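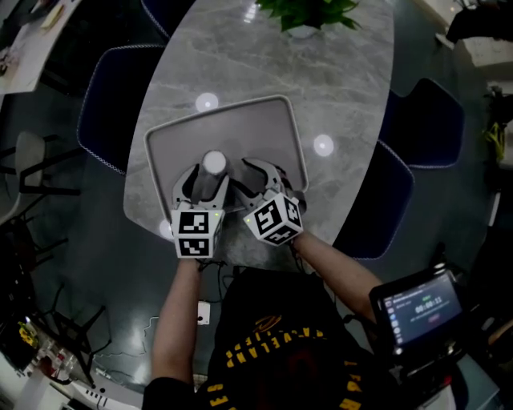
I've wanted a handheld for old games ever since I sold my first one to pay for a bus pass, and when the Mekatska Drisumum turned up second-hand at a stall in Pellby for £60, I had my money out before the man had finished telling me about the charger. I've had it since March and I'm still picking it up every single evening, so it's only fair I write something proper.

If you've not come across it, the Drisumum is a chunky little thing that plays cartridges and also has a memory of its own, and mine came with 16 games already on it. Some are dreadful. There's a fishing one where you press a button and wait, then press it again and wait some more, and a golf one with a wind arrow that means nothing as far as I can tell. But the puzzle game with the falling lanterns is a joy (I'm on level 122 and refuse to look anything up), and the kart racer is the best I've played on anything this size. The tracks are short, the corners are mean and you can bump people into the sea!

## The screen

Bright, sharp, and just big enough for my eyes. I was worried about this because the last cheap one I owned had a screen you could only see from one angle, like a holographic sticker. With this one I can play on the sofa with the lamp on behind me and still see what's going on. Out in the garden it's harder work. Turn the brightness right up and find a bit of shade and you'll manage, though the battery goes down quicker.

## Buttons

Lovely. Really, really lovely. The direction pad has a soft click to it and never once sent me left when I meant up, and anyone who grew up on platform games will know how much that counts. The shoulder buttons are a bit stiff. Mine have loosened with use, or my fingers have got stronger, I can't say which.

The little stick is the weak spot. It's fine for menus and for driving but in anything where you need to creep along slowly it goes from standing still to running with hardly anything in between. I've ended up using the pad for nearly everything and don't miss it.

## Two players

I didn't expect to care about this part and it's now my favourite. You can prop the Drisumum up on its stand, pair a second controller and share the screen. Volkan Değirmenci from downstairs came up to borrow a ladder and stayed for 157 rounds of the kart game over the following weeks (it keeps a tally, and he takes a picture of it each time he's ahead). We use his Yüksel pad, an old one with a worn grip, and it paired on the second try. His wife has now joined in and is better than both of us, mostly because she brakes.

The stand itself is thin. It holds on a flat table but don't try it on a cushion or your knees, and fold it away before it goes in a bag.

## Battery and noise

I get a good long evening out of a charge, a bit less with the sound up. It charges while you play, and gets warm along the bottom when it does, never hot enough to bother me. The speakers are louder than I thought they'd be and a touch tinny on the high notes. Plug in headphones and the music opens up beautifully. The lantern game has a little tune with a clarinet in it that I've caught myself humming in the queue at the chemist.

## Things that got on my nerves

The menu is slow. You press the home button, you wait, you wonder if you pressed it, you press it again and then it does both. Saving is muddled too, with one kind of save for the games on the memory and another for cartridges, and I lost a whole afternoon's progress before I'd worked out the difference. Go into the settings on your first day and switch on the automatic one! It's on the third page, under "power" of all places.

There's no case in the box either, or there wasn't in mine. I keep it in a woolly sock.

## Would I buy it again?

Yes, and at second-hand prices without a moment's thought. New, I'd want to try the stick first and see if it suits the sort of games you play. If you like racers, puzzles and jumping on things, you'll have a brilliant time with it. I've got my eye on a cartridge of the second kart game now, and if anyone reading has a spare one with a working save, I'll swap the fishing game's whole reputation and a decent football title for it.

Posted 27th May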